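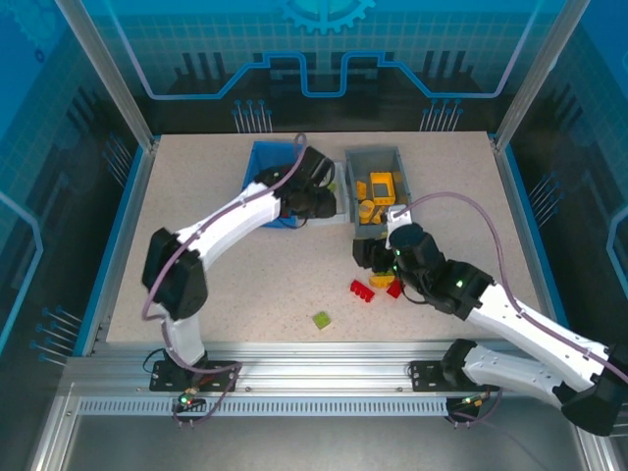
Mesa moteada, paredes azules y un cajón azul al fondo.

El expediente de la presa de Grotar constaba de 259 folios y una hoja suelta sin numerar. Inna Vakulenko lo recibió a las ocho de la mañana, firmó el acuse y apartó la hoja suelta. El procedimiento exigía leer primero lo numerado.

La presa era de gravedad, con dos aliviaderos laterales y una galería de drenaje. Los piezómetros se leían cada ocho días. Durante once meses el lector había sido Lukian Bilyk, con letra inclinada y sin tachaduras. En diciembre las cifras del piezómetro 2 dejaban de variar. La misma presión, lectura tras lectura, con el embalse subiendo.

Un instrumento que no varía está averiado o no se ha leído. Vakulenko anotó ambas hipótesis en columnas separadas y pidió el cuaderno de campo.

El cuaderno llegó desde el almacén de Redgate con las tapas hinchadas por la humedad. Las entradas coincidían con el expediente. En el margen, Bilyk había escrito la hora de cada descenso a la galería: 6:10, 6:12, 6:10. A partir de diciembre, además de la hora, aparecía una palabra: Omer.

En la plantilla no figuraba ningún Omer. Tampoco en la contrata de mantenimiento, adjudicada a Stubbs por 3000 al mes, revisable.

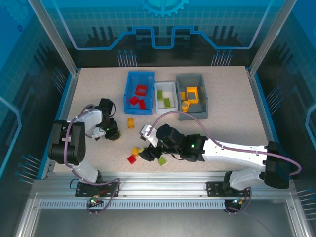 Tres cajones, azul, blanco y gris, al fondo de la mesa.

Vakulenko bajó a la galería el jueves. Había 259 peldaños, dato que constaba en el plano y que no comprobó. El agua corría por la canaleta con un caudal normal. El piezómetro 2 estaba en su nicho, con el manómetro limpio y la aguja en el valor de siempre. Golpeó el cristal con el nudillo. La aguja no se movió.

Cerró la llave de purga, desmontó el manómetro y colocó el de contraste. El nuevo marcó lo mismo.

Repitió la operación. Obtuvo la misma cifra – ni una décima de diferencia – y la apuntó con la hora, 6:12.

Detrás de ella alguien carraspeó. Era un hombre mayor, con botas de goma y una linterna apagada.

– ¿Usted es Omer?

– Depende de lo que haya escrito Lukian.

– Solo el nombre.

El hombre pareció satisfecho. Acercó la mano al muro sin llegar a tocarlo.

– Entonces sigue aguantando – dijo.

De vuelta en la oficina, Vakulenko sacó la hoja suelta. Era un parte de baja, a nombre de Bilyk, con fecha del primer día de diciembre. Revisó otra vez el cuaderno. La letra inclinada continuaba hasta la última página, sin tachaduras.

Numeró la hoja con el 260 y dejó abierta la columna de observaciones.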